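6/15/24

# Leave the Pencil Marks In

I bought a used book of evening prayers last April from a seller on Toveo, and when it came I found that somebody had gone through it with an eraser. You could feel it more than see it. The paper was a little fuzzy in the margins, the way a sweater gets at the elbows, and on a few pages there were gray smears where words had been. The listing had said "Very Good, clean text, no markings," and I suppose all of that was true by the time the book reached me. I paid five dollars for it, so I am not complaining about the money. I have been thinking about that eraser ever since, though, and I'd like to make a case for leaving the marks alone.

I should say where I'm coming from. I worked for a good long stretch at Vasseur, the used bookstore in Tirby, mostly in the back room, where the boxes come in. Religion and devotion was my section. It was given to me because I was the newest and it was the section farthest from the heater, and I kept it because I came to love it. You get hymnals, you get saints' lives, you get whole runs of daily readings that belonged to one person for forty years. And you get handwriting, more of it than in any other part of the store except the cookbooks.

The usual way of grading a used book treats all of that handwriting as damage. A book starts out at Fine and then you go down the ladder as you find things wrong with it. Bumped corner, down a step. Sunned spine, down a step. Name on the flyleaf, maybe half a step if it's neat. Underlining in ink, way down, and highlighter sends you straight to the basement. I graded that way for years and I understand why it's done. Somebody buying by mail can't pick the book up and turn the pages, and they deserve to know what they're getting. A student who needs to read a text closely does not want another student's yellow highlighter shouting from every page. I'll give them that one gladly. I don't like highlighter either!

But a crease and a comment are different kinds of thing, and it bothers me that we put them in the same column. The crease is what happened to the book when it was dropped behind a radiator. The comment is what happened when it was read. I once had an old book on the Psalms where the owner had written, next to one verse and in very small letters, "read this to Dad." Nothing else, no date, and nothing like it anywhere else in the book. By the rules I should have called that copy Good and marked it down. I sold it for the same price as the clean one beside it, and the woman who bought it had both copies in her hands and chose that one. I know it's only one sale, but I was glad to see it.

Ashley Hartley, who trained me and who still thinks I'm soft on this, would tell you that I am confusing two jobs. A bookseller, she says, is there to describe the book and get it to the person who wants it, and most people want it clean. If they wanted to read a stranger's thoughts they'd have asked for them. She also points out (fairly, I have to admit) that for every "read this to Dad" there are a great many marginal notes that say "yes" or "!!" or "see p. 143," and when you turn to page 143 there's nothing there that seems to have anything to do with it. I did turn to page 143, that time. I looked at it for quite a while. It was a chapter on fasting, and I still could not tell you what the connection was.

Well, all right. Most notes are dull. Most letters are dull too, and most diaries, and we don't rub those out before we hand them on. What I'd ask of sellers is modest. Describe the marks plainly, the way you'd describe a dust jacket. "Pencil notes throughout, small and legible, mostly in the first two chapters" tells me ten times what "some markings" tells me, and it takes hardly any longer to type. If there's an inscription, say what kind. A gift inscription from a godmother is going to matter to some buyers, and it may even be the thing that sells the book. Then let the customer decide whether it counts for or against. And please, put the eraser in a drawer.

I've heard the argument about privacy, and I take it more seriously than the one about price. People write things in prayer books that they'd never say out loud. Necati Öztürkmen, who sells at the Flurnesau book fair and has handled far more old devotional books than I have, keeps to a practice I admire. If he finds a loose letter or a card with a living person's troubles on it, he tries to send it back to the family, and if he can't, he takes it out and doesn't sell it. The writing on the pages themselves he leaves where it is. His feeling is that a person who writes in a book knows, somewhere in the back of their mind, that books travel. I think he's right, and I think a few of them were even hoping for it. 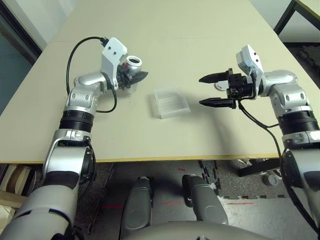
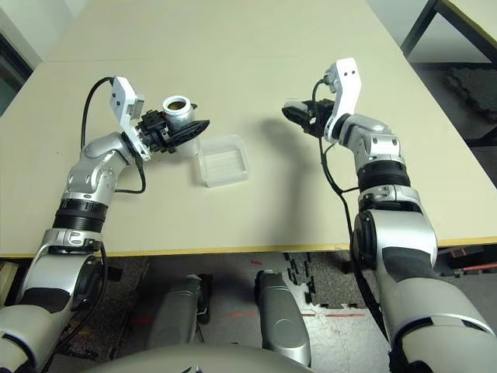 Erasing also does more harm to the book than most sellers believe. Old paper has a surface to it, and once you've scrubbed that surface off, it doesn't come back, and the page will pick up dirt faster there than anywhere else. Part of the trouble is that we check our work in poor light against dark wood, where any page looks bright and tidy. Lay the same book open on a pale top, something near the cream color of the table in both of those pictures, and tilt it toward a window, and you'll see every rubbed patch standing out dull against the rest. My prayer book has them on nearly every leaf of the first section. Whoever owned it had plainly been writing something beside the prayers, and kept at it for page after page, and then I suppose life got busy or the habit wore off.

I can make out two words, if I hold it right. One is "again" and the other is either "Martin" or "morning," and I change my mind about it from one evening to the next. I'd have paid more than five dollars to have the rest. I've started adding my own notes, in a soft pencil, a little below where the old ones were, and when the book goes back into somebody's box someday I hope the person grading it will knock it down to Good and leave it at that.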